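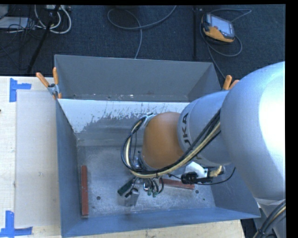 Can the Dulten water softener be installed outdoors?
Outdoor installation is fine under a roof or eave, provided the unit stays out of direct sun and the pipework is lagged wherever frost is likely.

Support > Water Treatment > Dulten Softener > Installation Guide > Section 2

Overview Installation Programming Maintenance Spare Parts Contact

2. Connecting the softener to the house supply

Read this section through before cutting any pipe. In most areas, work on the mains side of the meter must be done by a licensed plumber.

Choosing a position

Stand the softener on a level concrete or tiled floor, close to a drain and a power point. A full brine tank weighs over 122 kg, so don't put it on a shelf or on unsupported decking. Allow enough height above the tank to lift the lid and tip in a bag of salt. Kitchen drinking taps and garden taps are normally left on unsoftened water and should branch off upstream of the unit.

Fitting the bypass valve

1. Turn off the water at the meter and open the lowest tap in the house to drain the line.
2. Switch off the hot water system at the switchboard, or turn the gas control to pilot.
3. Cut the supply pipe and deburr both ends.
4. Push the Urnier bypass valve onto the control head until both clips click home. The arrows on the valve body must match the direction of flow.
5. Connect the inlet and outlet with the flexible hoses supplied. Hand tighten, then give each nut a further quarter turn with a spanner.
6. Leave the bypass set to BYPASS.

CAUTION: Do not solder copper pipe while it is attached to the valve. Heat will distort the plastic ports, and this damage is not covered by warranty.

Drain and overflow

7. Run the drain hose from the control head to the waste point, leaving an air gap of at least 20 mm above the rim.
8. Fit the overflow hose to the elbow on the side of the brine tank. It works by gravity and must fall all the way. Never join it to the drain hose.

First fill

9. Turn the water back on slowly and check each joint for weeping.
10. Move the bypass halfway towards SERVICE. When air stops coming from the drain hose, open it fully.
11. Add water to the brine tank to the lower mark, then pour in the salt. Use tablet salt only.
12. Plug in the transformer, set the clock and start a manual regeneration.

Note: The first few litres may be coloured by resin dust. Run the laundry cold tap until the water is clear before turning the hot water system back on.

If the display shows error 278, the control head has not found its home position. Unplug it, wait two minutes and plug it in again. If the error returns, see Section 5.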